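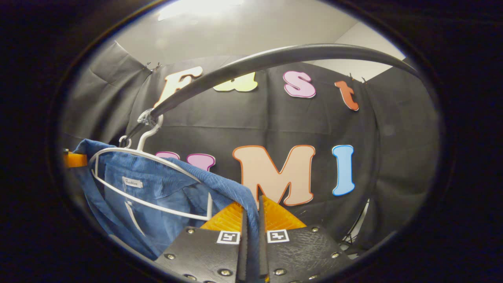 Playback fault on the Ji single, reported by Arnel Layug for Zikuneck. The audio on the video page drops out 3 seconds into the second chorus and comes back half a beat late, so the vocal is behind the picture from there to the end. The title card is fine: the word "Fast" in cut-out letters on the black cloth comes up on the first drum hit as it should. The download version of the song has no fault. Release is in June and the page has to go to the radio people before then.

Status: closed
Priority: high
Area: video page, streaming audio

Arnel Layug, 09:40
Heard on my laptop and on my phone, both over the office connection. Cleared the browser cache and tried again, same result. The bass player has the same thing at home. Please don't take the page down while you look at it, as the link is already in the newsletter.

Support, 10:15
Thanks. Can you confirm which file was uploaded? We have two with nearly the same name, one marked Rostham mix and one marked Rostham mix final.

Arnel Layug, 10:22
Should be the final. The other one has the long intro and we dropped it after mastering.

Support, 11:05
The page is using the final. Played it from the server with no browser involved and the dropout is there, so it is in our converted copy. The original upload plays clean all the way through. Looking at the conversion log next.

Support, 11:50
The log shows the sample rate changing part of the way through the file. The picture edit was exported in two parts and joined, and the second part has its sound at a different rate. Our converter leaves a gap at the join and then carries on late. Most players cope with the original, so you would not have heard it before uploading.

Arnel Layug, 12:10
That would be Adwood. They did the edit and sent a fix for the second chorus after the first export. I can ask for a new one but their editor is out until later this afternoon.

Support, 12:30
No need to wait. If you send the mastered track as a WAV we can lay it under the picture here and convert again. The upload limit for audio is 500 MB.

Arnel Layug, 13:05
Sent. It is well under the limit.

Support, 14:20
New copy is live under the same link. Checked the chorus and the last 30 seconds against the master and they line up. The old copy may still play for people who had the page open, until they reload it. Please check at your end.

Arnel Layug, 14:45
Reloaded on both machines and it stays in time to the end. The play count has gone back to zero though. Can that be put back?

Support, 15:10
Count restored. It resets when the media file is replaced. I have put a note on the account to ask Adwood for a single export next time.

Arnel Layug, 15:16
Thanks, fine to close.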